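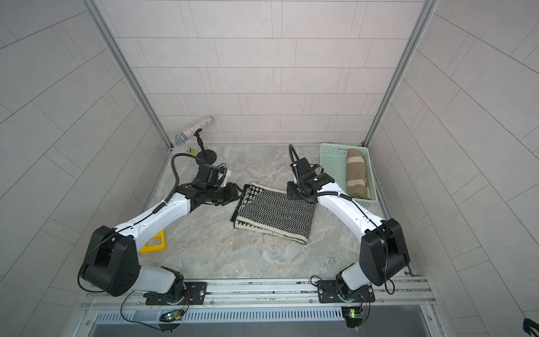
Folding cloths for basket storage

Cloths kept in an open basket have to be folded to suit the basket, and most problems with untidy storage come from doing it the other way round. The method below covers square cotton cloths of the kind used for washing, drying and wiping down. It needs a flat surface larger than the opened cloth. A hard floor is as good as a table, and a grey marble-patterned one, with a folded cloth and a basket on it, serves perfectly well if it has been swept and is dry. Carpet is unsuitable, as the fabric drags and the edges will not line up.

What you need

Cloths, washed and fully dry
One basket with straight or nearly straight sides
A tape measure
A clean, hard surface

The dimensions given are for the Brurent square cloth, 33 cm on each side, and the Gronik low basket, which has an inside depth of 138 mm. Other cloths and baskets can be used with the adjustments given further down. The weight of the fabric matters more than the make. At 300 gsm a cloth holds a crease and will stand on its folded edge. Thinner cloths can be folded in the same way but should be stored flat.

Measuring the basket

Measure the inside depth at the lowest point of the rim. Ignore any handles. If the basket has a lining, measure with the lining in place and pushed down into the corners.

Next, measure the inside width at the base. Many baskets are wider at the top, and a row of cloths that fits at the rim will buckle lower down. Write both figures on a piece of tape and stick it under the basket. It saves measuring again when cloths are replaced.

Folding

Step 1. Lay the cloth out with the care label face up and in the corner nearest to you. Smooth it from the middle outwards with the side of the hand. Pull the corners square if the cloth has come out of the wash skewed.

Step 2. Bring the near edge up by one third of the cloth's length, then bring the far edge down over it. You now have a strip 11 cm deep and 33 cm long. The hem of the top layer should meet the lower fold without passing it.

Step 3. Press along the whole strip with the flat of the hand. Do not iron.

Step 4. Fold the strip in half, short end to short end, and then in half again. The finished cloth is 11 cm on its long side. It has one thick rounded fold and one side where the layers show.

Check the first cloth against the basket before going on. Standing on its edge with the 11 cm side upright, it should sit just below the rim of a 138 mm basket. If it leans badly, the last fold is too loose and should be redone.

Filling the basket

Place the cloths upright in a row, rounded folds all facing the same way. Start against one end and work along. The row should be full enough to stay up and loose enough that one cloth can be lifted out with two fingers – if the neighbours come with it, take one out and store it elsewhere.

A row that is only part full will slump. Either lay the cloths flat until there are more of them, or close the gap with something light, such as a rolled flannel.

Put freshly washed cloths in at the back and take from the front. This spreads the wear across the set.

Other sizes

For a shallower basket, fold the cloth into quarters lengthways in step 2 instead of thirds. The strip will be a little over 8 cm deep.

For a deeper basket, such as the Kuzmenko tall model, fold in half at step 2. The result is wider and softer and will need a fuller row to support it.

Barnia waffle cloths shrink unevenly in the first few washes. Wash them 4 times before settling on a fold, and measure again afterwards.

Rectangular cloths should be folded in half along the longer side first, then treated as above if the result is close to square.

Tiled rooms

In a bathroom or utility room with tiled walls, leave a hand's width between basket and wall. Moisture collects on cold tile and will pass into any fabric resting against it. Baskets on the floor should be lifted when the floor is mopped and put back once it has dried, including along the grout lines.

Empty the basket completely from time to time, shake it out over a bin, and wipe the inside with a barely damp cloth. Leave it upside down to dry before refilling.

Page last revised 7th May. The basket depth was corrected in this version.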